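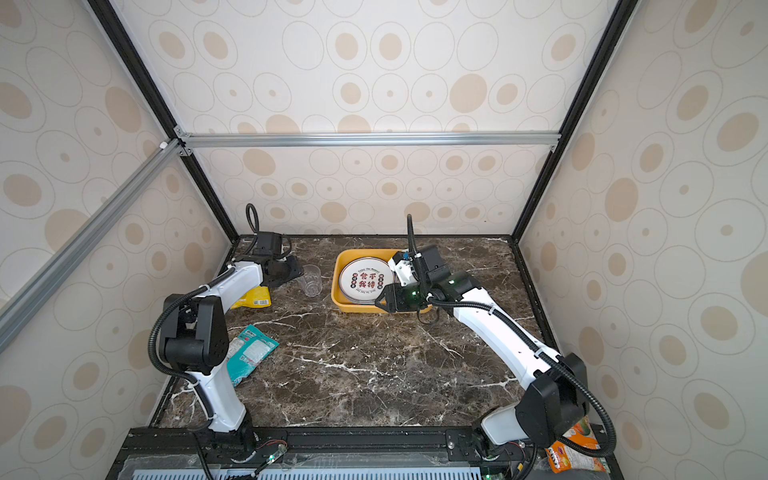 Why does the old pub in Plalldale have two names over the door?

I moved to Plalldale in December and I pass this pub every evening. The painted sign says Hourani, but in the stone above the door it is written Cena. My neighbors use both names. Which one is correct?
Ntombi Mtshali

Cena is the older name. The family who built the house had a grocery in the front room and sold beer in the back, and they put their name in the stone. Later the Hourani family bought it and kept it for 23 years. They painted their own sign, but they did not want to pay a mason to change the stone. The present owners left everything as it was. So both are correct – older people say Cena, and the mail comes to Hourani.
Cumamus

I don't know about the stone but my uncle always called it Hourani's. Good soup there.
plall_15

One small addition to the answer of Cumamus. The grocery counter still exists. It stands in the back room and they use it for the coats. If you go before 2 in the afternoon it is quiet and the barman will show you.
Tern23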